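Hard water and softeners - notes for the homeowners' evening, Wednesday

Opening. Thank the Ukton library for the room. Say up front that I don't sell anything and that questions can come at any point. Handout has the test strip chart on the back.

Slide 1. What hard water is. Calcium and magnesium, picked up from rock on the way to the well or the reservoir. Safe to drink. Ask who has white crust on the kettle. Leave a moment for hands.

Slide 2. What it does in a house. Scale on heating elements, soap that won't lather, spots on glasses, stiff towels. The water heater is where the money goes. Scale sits on the element or on the bottom of the tank and the heater has to run longer. Popping noises from a gas heater are often scale.

Slide 3. Testing. Strips are fine for a first look. If the reading is high or you are on a private well, send a sample to a lab and ask for iron and manganese as well as hardness. Iron matters because it fouls softener resin. People on the Orach side of town are mostly on wells, so spend longer here if they turn up.

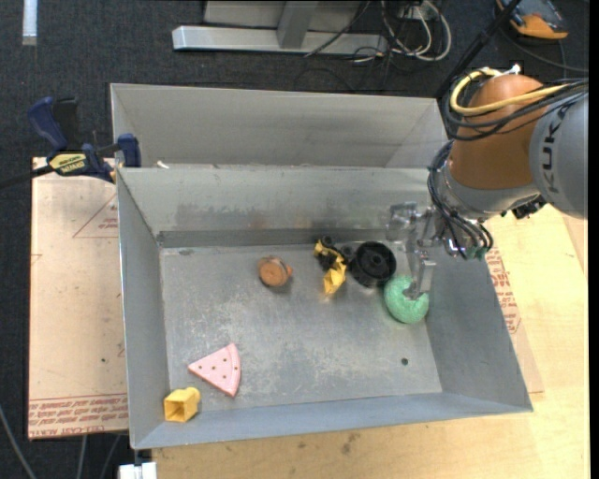 Notes and slides by D. Coutinho
Household Water Evenings, talk 2 of 3

Slide 4. How a softener works. Tank of resin beads. Hard water goes in, the beads hold on to calcium and magnesium and let go of sodium. When the beads are used up, the unit rinses them with brine from the salt tank and sends the waste to the drain. Pass the jar of resin around. Keep the lid on this time.

Slide 5. Sizing. Do this one slowly. Grains of hardness per gallon, times gallons used per day, gives grains to remove per day. Worked figure on the slide is 2328 grains a day, for a small household with fairly hard water. Then look at how many days you want between rinses. A unit that is too small rinses all the time and eats salt. One that is far too big can sit for long stretches, and the resin bed doesn't get cleaned often enough.

Slide 6. What a softener does not do. It does not remove bacteria, lead, nitrates or bad taste from chlorine. Those need a filter or a disinfection unit made for the job. Check that any claim on the box is backed by a certification for that particular contaminant. I get asked about this every time, so don't skip it even if running late.

Slide 7. Salt and upkeep. Pellets or crystals, whichever the manual says. Look in the tank once a month. Tap the salt with a broom handle - if it sounds hollow underneath, there is a bridge and the brine isn't being made. Break it up gently. Clean the tank out when there is mud at the bottom.

Slide 8. Low sodium diets. Softened water adds some sodium. Many people leave the cold kitchen tap unsoftened. Anyone with a medical reason should ask their doctor. Potassium chloride works in most units but costs more.

Questions. Likely ones: garden watering (use unsoftened), magnetic devices (evidence is mixed, say so and move on), renting or buying.

Close with the date of the third talk, which is on well disinfection, at the Miria Street hall. Collect the jar.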